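Usby Paper Plates, Large White, Pack of 300

I've been selling these from my little shop in Ranosdale for years now and they're still what I send people home with when they ring up in a panic about a party! Plain white, a good big size, and they come in a sleeve you can stand in the cupboard without it toppling over.

I use them myself at our summer fete, and again in February for pancakes (syrup and all, one plate each, two if you're greedy). They cope well with cake, sandwiches, salad and chips. I wouldn't go piling on a roast with gravy, mind – for that I'd steer you to the Bogale deep plates, which cost a bit more but have a proper lip.

Pack of 300: in stock
Box of 1000: order in, allow 5 working days
Matching Hastix napkins: sold separately, 13 colours
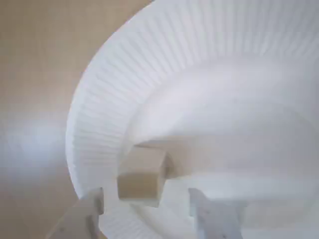 Fluted rim, smooth middle. Large white plate.

Postage is worked out at the checkout, or pop in and collect for nothing. If you open a box and find any bent ones, drop me a line and I'll put replacements in the post. Unopened packs can come back whenever you like, just keep the receipt.

Last price change: Monday, November 15, 2021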